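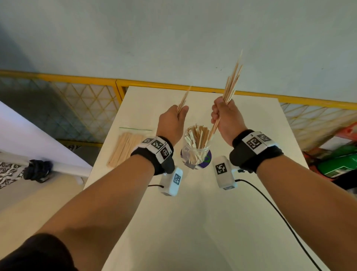 Went to the open day at Molon this afternoon and my head is still buzzing, so you're getting a thread.

They're the lab over the old print works that teaches robots to handle everyday stuff. I signed up back in March and forgot all about it until the reminder came!

2/ First room: people doing chores at white tables. I could have stayed there for hours. Wooden sticks in and out of a clear jar, and you have never seen anyone take a bundle of flat sticks so seriously.

3/ The wristbands have little black-and-white squares on them, like chunky barcodes. Szu-yu Yen (she runs the demos) told us a camera reads the squares to work out where each wrist is and which way it's turned. So simple. I love it.

4/ I asked why sticks. She said they slide over each other, they cross, they jam at the bottom, and you can't grab just the one you want. Your fingers sort all that out without asking you. A gripper has to be taught every bit of it.

5/ They've recorded 254 sessions of the stick job so far, with 16 different people. Left-handers very welcome, apparently they're short of them. (My brother is getting a phone call.)

6/ Then the robot room. Two arms, named Jeton and Flenus. Flenus is the newer one and gets all the attention. It picked up a bundle, lost three, stopped, and went back for them. The whole room clapped. A kid near me yelled "GOOD JOB" and I nearly cried??

7/ Jeton had a rougher time. Put the bundle down next to the jar, twice. Wen-hsiung Siu was at the controls and just laughed and reset it. He said the week before it couldn't close on the sticks at all, so he was pretty happy.

8/ Best part was they let us try. You get a jar, a pile of sticks, and 21 seconds. I got most of mine in and then knocked the jar over with my elbow. Flenus has never done that, as I was told by a nine-year-old.

9/ Someone asked when we'd have one of these at home tidying the kitchen drawer. Szu-yu said she wouldn't guess, and moved on to the next question. Fair enough.

10/ They do another one in the fall, free, but the groups are small so get on the list early. Wear short sleeves if you want a go with the wristbands. Parking is awful, take the bus and walk up from the bridge.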